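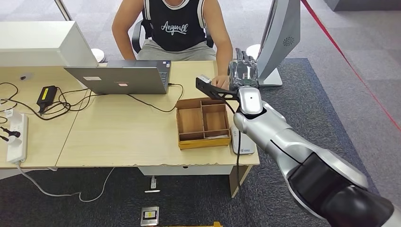 3.2 Keeping the hand in working order

I'll be frank about how we look after the arm, as I always want this part from other people's papers and rarely get it. Efren Yap and I share the upkeep, and we do it at the desk where the laptop lives (cables and all!).

Every 40 grasps we stop and run what we call the bracket check. The hand closes on a flat black bracket, one of us takes hold of the other end, and we feel for any give in the fingers. Figure 3 shows the check being done from the far side of the desk, with the laptop open within reach. It's a crude test, I know, but Divya Chacko compared it with the joint logs over 2,000 grasps and it picked up 9 of the 15 slack tendons before the software did.

If there is play, we park the arm, cut the power and go finger by finger, starting with the thumb. Tightening is quick. Getting the zero position back afterwards is the slow bit, and I've lost whole afternoons in April to it.

Figure 3. The bracket check. The hand grips one end of the bracket while a team member touches the labelled tip. The wooden sorting box sits on the desk beside the hand.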